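Hilter Home Boards > Living and Work Spaces > Tables and Surfaces

Thread: One table, too much small stuff, and a cactus. How do you lay yours out?

Nuanchan Kamolrat
Original poster
Posts: 93

I have a butcher-block top that gets used all day and collects small things. Decorative fruit, a couple of fake succulents, foam balls, a towel that never gets folded, and a tall cactus in a white pot. I've been trying different layouts since February and I'd like opinions from people who keep a plant on a table they also use.

What I have settled so far:

The cactus stays. It likes the light where the table is.
Small stuff goes in something see-through. I tried a lidded box with solid sides and ended up dumping it out every time I wanted one piece.
The towel lives on the table. I want it within reach.

What I can't settle is whether the cactus goes at the back or off to one side, and whether I want the low bowl or the bigger rectangular container. The bowl is easy to reach into, but it fills up fast and then something ends up on the wood anyway. First try, with the bowl:

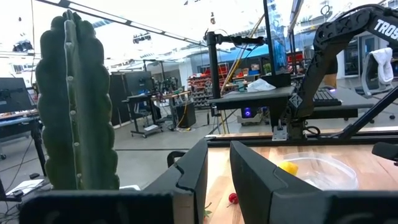
Page 7 of 40

knotty_pine_44

I'd pick the bowl. Shallow and clear is right for small pieces. You can get a lemon out of it without digging.

I wouldn't keep a cactus that size next to it. I had one on my desk for a year and I caught the back of my hand on it every time I reached past. Put it on a shelf or on the floor.

Nuanchan Kamolrat

I don't have a shelf with that kind of light, and the floor is concrete and gets cold in winter. So it's the table or nothing.

Second layout, with the rectangular container instead. I put the foam balls in it and left the fruit out of it altogether. It holds more and it has straight sides, so it can go flush with the edge if I want. The downside is the walls are a bit cloudy and the colors look dull through them. You can still tell what's in there.

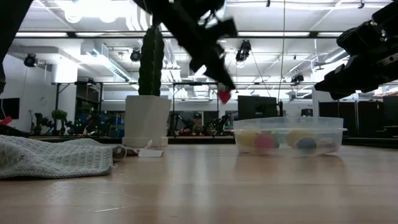

Cactus and towel on the left, foam balls in the container on the right.

drawerliner

Better in my opinion. One kind of thing per container. When I sorted my sewing table I stopped putting mixed stuff in one dish and I quit losing things.

The towel bothers me more than the plant. If it's going to sit on the table, fold it in thirds and give it a corner. A bunched-up towel takes twice the room and small things get under it. I would look under yours before you decide anything is missing.

knotty_pine_44

Disagree on one kind per container. That works if you have four or five containers. She has a bowl and a box. For a mixed lot the bowl is fine.

Agree on the towel.

Nuanchan Kamolrat

I fold it. It doesn't stay folded. It's a waffle weave and it's soft, so it won't hold a crease.

On the wood itself, there are some faint scratches toward the back from sliding the pot saucer. I had it oiled with the Grokberg board oil when I got it and haven't done it again. Is that a reason to use a mat under the plant, or do people just lift it?

oldbenchguy

Lift it. Felt pads under the saucer if you can't be bothered lifting. I wouldn't use a mat on an oiled top. Water gets under it when you water the plant and you don't see the ring until it's black.

For light scratches use 320 grit, go with the grain, wipe, oil, wait overnight, wipe again. You'll use less oil than you think. A 7 oz can has done my bench twice and there's still some left.

Nuanchan Kamolrat

Thanks. I water over the sink, so rings shouldn't be a problem, but I'll get the pads.

Third layout. Cactus moved all the way to the back in the middle, towel to the left running front to back, and the bowl over to the right with the fruit together in it: lemons, strawberries, plums and the little banana. I like this one best so far. There's open wood between the bowl and the plant and I don't have to reach past the spines for anything.

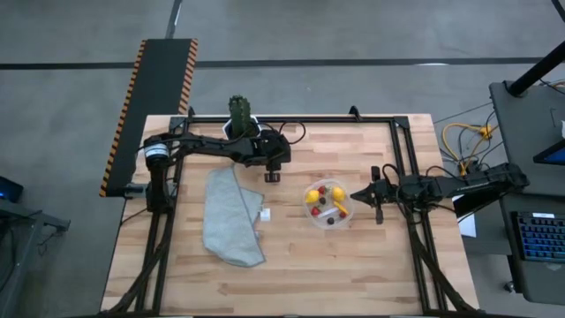

Kausar Kakakhel

Back and center is where I'd leave a cactus. I keep mine the same way and haven't been poked since. I do turn the pot a quarter every couple of weeks or it leans to the window.

I don't agree with oldbenchguy about felt pads, though. They pick up grit and then you have sandpaper under the saucer. Cork is better. The Khamphan store sells it in sheets and you can cut a circle with scissors. I paid very little for mine and have most of the sheet left.

oldbenchguy

Cork crumbles. I've had felt under a lamp for ten years. But cork is fine if you replace it.

Kausar Kakakhel

Mine is four years old and hasn't crumbled. Could be a different grade.

drawerliner

Where do the succulents go? You said you had a couple in the first post.

Nuanchan Kamolrat

I keep going back and forth. I tried one in the clear tub and one out on the wood in front of the cactus pot. The one in the tub looks all right. The one on the wood won't stand up by itself, it has no base, so it rolls onto its side.
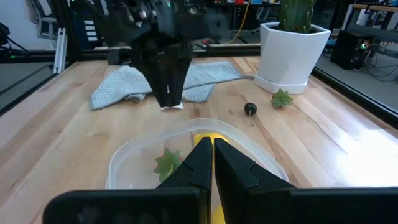

One succulent in the tub, the other in front of the flowerpot.

drawerliner

Put them both in the tub then. Or get a small dish of sand and stick them in that. I've seen people do it in the Jomia thread on fake plants, there are a lot of photos in there.

knotty_pine_44

Sand on a wood table with a scratch problem?

drawerliner

In a dish.

knotty_pine_44

It gets out of the dish.

Kausar Kakakhel

Aquarium gravel, the rounded kind. It's heavier and you can pick it up if it spills. I'd still use the tub and keep the front of the table free.

Nuanchan Kamolrat

OK. Both in the tub, cactus at the back, cork under the saucer. I'll sand the back section over the weekend and oil it. The rectangular container is going to hold the foam balls and live at the right-hand end unless I find it gets in the way.

Still open to ideas for the towel. Does anyone hang theirs off the side of a table like this, and with what? I don't want to drill into the top.

oldbenchguy

Over-the-edge towel bar, the kind made for cabinet doors. Measure your top first. Most of them won't go over anything thicker than an inch.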